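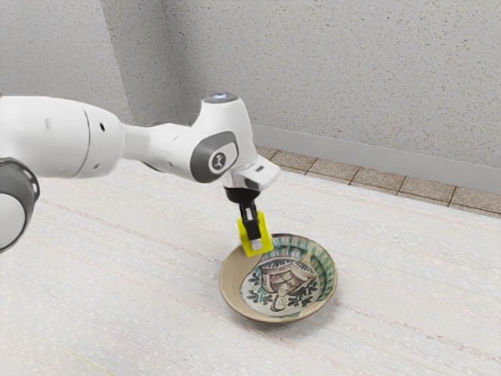
Bowl

A bowl is a round, open dish used for preparing, serving and storing food. It is usually deeper than a plate and wider than a cup, though the lines between the three differ from country to country. Bowls are among the oldest household objects known, and they are made in nearly every part of the world.

Form

Most bowls have a curved inside with no sharp corner between the base and the wall. The shape lets a spoon reach all of the contents and makes the bowl easy to clean. The base may be flat, slightly hollowed, or raised on a foot ring. A foot ring keeps the hot underside off the table and gives the fingers something to grip.

Shallow bowls are used for pasta, salads and dishes with a thin sauce. Deep bowls hold heat longer and are preferred for soup, porridge and noodles. Mixing bowls are larger, often with a rolled rim or a pouring lip.

Materials

Early bowls were made from gourds, shells, wood and stone. Fired clay came later and spread widely, as clay could be found near most settlements and shaped without metal tools. Ceramic bowls are still common. Earthenware is fired at a lower temperature and stays porous unless it is glazed, while stoneware and porcelain are fired hotter and hold water without a glaze.

Wooden bowls are turned on a lathe or carved by hand. Green wood is easier to cut but changes shape as it dries, so many turners rough out the bowl, leave it for some months and then finish it. Metal, glass and plastic bowls are also widely used.

Regional types

In the Udik valley, bowls were traditionally thrown from a red local clay and dipped in a pale slip. The valley had 13 working kilns at its height. The largest, at Morov, could hold 354 bowls in one firing, stacked rim to rim and foot to foot. Firing stopped each November, when the clay pits flooded, and began again in spring.

Morov bowls were sold in nests of six, the smallest for salt and the largest for bread dough. Complete nests are scarce – the dough bowls saw the hardest use and were often broken. The Fivow pottery revived the pattern on a smaller scale, with a kiln holding 80 pieces.

Care

Unglazed earthenware should be washed by hand and dried fully before it is put away. Wooden bowls are wiped clean and oiled from time to time. Glazed bowls with fine cracks may take up stains from tea or tomato.

See also

Cup
Foot ring
Mortar and pestle
Slipware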